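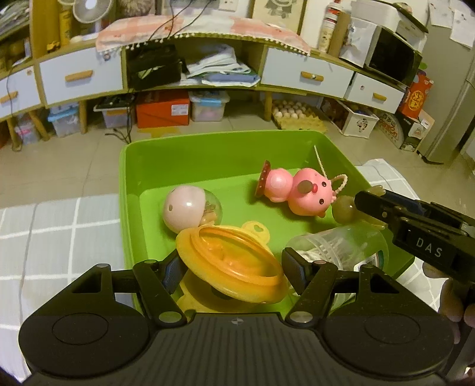

A green tub of toys and baby things during a recording, with two hand-held grippers at work. Photo: Jistano

Families record toy tidying to teach household robots

Ordinary homes are being used to collect thousands of short lessons for robots, under a project run by the software firm Jistano. People taking part are lent a pair of hand-held grippers for a fortnight and asked to do small jobs with them, such as putting toys into a tub, sorting lids or moving bottles from one place to another.

Each gripper carries a camera that records what the fingers are doing. The recordings are then used to train a control program called Barkach, which learns by copying the movements people make.

The project began in July with 53 homes. By the end of the first round, 163 people had taken a turn with the grippers, some of them sharing a pair with others in the same household. Jistano wants 200 homes signed up before the second round starts.

Enikő Medve, who runs the collection work, said the firm had started out in a rented studio with tables and plain boxes. The program did well there and poorly everywhere else.

"It had learned our studio," she said. "Put it in front of a cupboard with a cloth over it, or a floor with a blanket on it, and it slowed right down. So we went to where the cupboards and blankets are."

People are asked not to clear up before they start. A single recording lasts under a minute, and a normal session takes in one tub or one shelf. Items with odd shapes are wanted most. Medve said small lids and anything see-through were the hardest for Barkach to pick up cleanly, and that clear bottles still caused more failed grips than any other item on the list.

Using two grippers at once is harder for people too. New starters are given a practice sheet and can throw away any recording they are unhappy with. Dropped items are kept in, provided the person picks them up again, so that the program has examples of putting a mistake right.

Evander Haldane, who did the first round at home with his sister, said his wrists ached for the first couple of days. "You stop using your hands the way you normally would," he said. "By the second week I was quite quick with the toys. I never got the hang of socks."

Recordings are checked by staff at Hostness, a separate company, before they are passed on for training. Faces, post and anything else that could identify a household are blurred at that stage – or the recording is deleted if that cannot be done. Households can ask for their recordings to be withdrawn up to the end of each round.

The first round produced 900 hours of usable material. The second will move on to kitchens, with cutlery drawers and food boxes added to the list of jobs.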